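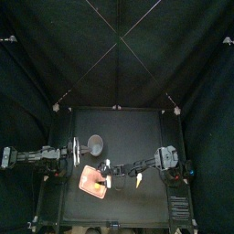 I work nights and sleep days, and I've spent most of the past year trying to get a bedroom dark. A thread on what worked. First thing: a window covering only deals with the window. Light also comes in over the rod, bounces off the ceiling and lands on your face. Dark fabric on the walls and overhead, like in the photo, soaks up much more of that bounce than a curtain does. Soft folds and a bit of sag are fine. A flat, tight finish looks nicer but you'll be asleep.

My place is a rental on Sarmiento Street in Dorkwood. East-facing window, white walls, white ceiling. In May the sun is on the bed before I'm home from work. So whatever I put up had to come down again without leaving holes.

Attempt one was a roller shade. It stopped the light in the middle and left a bright line down each side. The gap was small. It still woke me up.

Attempt two was foil taped to the glass. Very dark. Also a letter from the building manager, and tape residue that took me a whole afternoon and a bottle of rubbing alcohol.

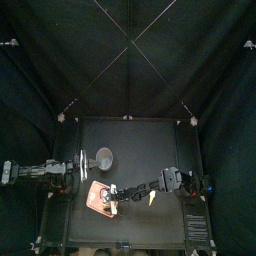 Attempt three was cloth by the yard. I bought Aladow blackout cloth in black and hung it from a tension rod set inside the window, then a second layer on a regular rod that runs well past the trim on both sides. Two cheap layers beat the one expensive curtain I'd borrowed to compare.

Check cloth before you buy a lot of it. Hold a piece right up against your phone flashlight. If you see pinpricks, the coating is thin and sunlight will find every one of them. Seams are worse than the cloth itself. I ended up covering mine with a strip of black tape on the back.

Cut it wider than you think you need. I left 30 inches extra and used all of it. Hem the bottom with something heavy in it – I used old washers – or it drifts every time the heat kicks on.

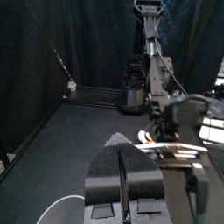
The door matters too. Mine had a gap at the bottom that lit up the carpet whenever someone used the hall. A draft stopper fixed it. For the sides I used foam weatherstrip, the peel-and-stick kind. Press it down for a full minute before you close the door on it.

Then go after the little lights. Charger, smoke alarm, power strip, the clock. Don't cover the smoke alarm. Move the bed so you aren't facing it. Everything else got a dot of tape.

Air is the trade-off. A sealed room gets stuffy, so I run an Avum fan on low and leave the bathroom door cracked with the bathroom light off. The noise helps with the trash trucks.

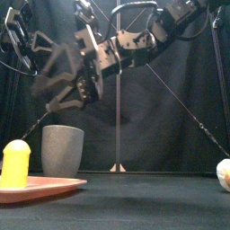 Black arm and two-fingered gripper, cup below.

Timing did more than I expected. I put on sunglasses for the ride home and give myself 45 minutes before bed with only one lamp on. On days off I shift by a couple of hours and no more. When I flipped all the way back to daytime I paid for it until the middle of the week.

Still not solved: weekend lawn mowers, and packages that need a signature. If you have a fix for the second one that doesn't involve a sign on the door, reply here. The sign has been tried.

© 2021 · Contact · Terms · Privacy · Back to top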